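How to try the Wistier hand-held gripper kit before you pay for it

Wotby rents the Wistier as a pair of hand-held grippers with a login for uploading what you record. The sales page promises a usable shoe-sorting routine after 800 recordings. I would plan on 2,000, and I'd test these points first.

1. Ask for the loose parts list
Ours came with 46 items on the list and two spare fingertips missing. Samira Harb at Wotby sent them in August, but only after a second email.

2. Start with something awkward
The demo video uses boxes. Boxes prove very little. Use small shoes with laces, and take hold of one near the middle, a finger on each side. Squeeze slowly. The trigger has a dead spot at the start, and most people overshoot it. 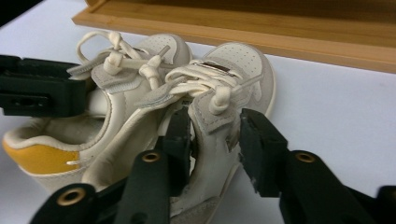 3. Check the fingertips
Look along the squared edges for chips. Wotby calls this cosmetic - maybe, but I'd want that in writing before handing over a deposit.

4. Record 71 grasps and review them all
That is one long morning. Máté Juhász did ours and threw out roughly a third, mostly for slipped laces. The app had marked every one of them "good", so don't trust its score.

5. Read the upload terms
Cancel and your recordings stay on their server for a year. Ask for an export first, and open the files to make sure they play.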